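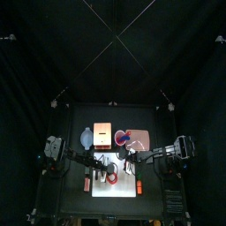 Bromus opens refill scheme for desk and counter sets

For immediate release, February

Homeware firm Bromus has today put its Josico range on sale. Small things for the desk or the kitchen side, sold singly so you buy only what you're short of. First run is 4000 pieces, up to 40 shops taking stock.

What's in it: a pale blue bowl, long rather than round. A light wooden box, narrow slot in the top, reddish strip along the bottom front. A round pot with a pink rim, for the red and blue bits and bobs that never have a home. Also a pink tray, rounded corners.

All four line up along the back of a table and leave the front for work. That was the breif from the start.

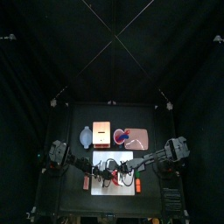
Where to buy

Baxter branches from the end of the month, Skuder online shortly after. Limit of 3 of any one item per customer untill the second run lands. Returns within 2 weeks, unused, with reciept.

Trade orders: through the Bromus sales desk, mornings only please. Samples on request, postage extra.

ENDS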